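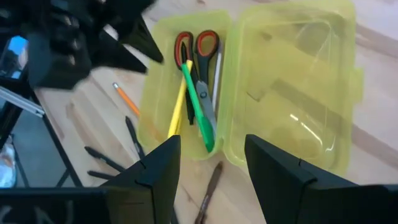

Wrist view, pencil case task. Pens, scissors, open case.

Right – quick recap for anyone who missed the Closby talk. Two arms, one table, put the stationery in the case. Sounds dull. Isn't, if you're a gripper.

The question: does a wrist camera help, or do we get by with the fixed one? Same policy, same 1,000 demos, three camera set-ups. Netthorpe did the training runs, we did teh trials at Taltbridge.

Result, say it slowly: fixed only, 4 in 10 pens placed. Add the wrist views, 74 per cent. Big jump, mostly on thin stuff lying close together.

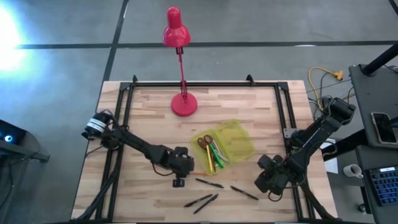
Fixed view is still good for knowing where the other arm is. Wrist only, the arms got in each others way. Keep both.

Caveats – one table, one kind of lamp, black pens much harder than yellow. Don't oversell it!

Doãn baseline: skip unless asked. Numbers on backup slide 3.

Next – shut the lid. Needs both arms and we have hardly any demos of it yet. Will start Saturday if the rig is free.

Questions. Leave time, last talk overran.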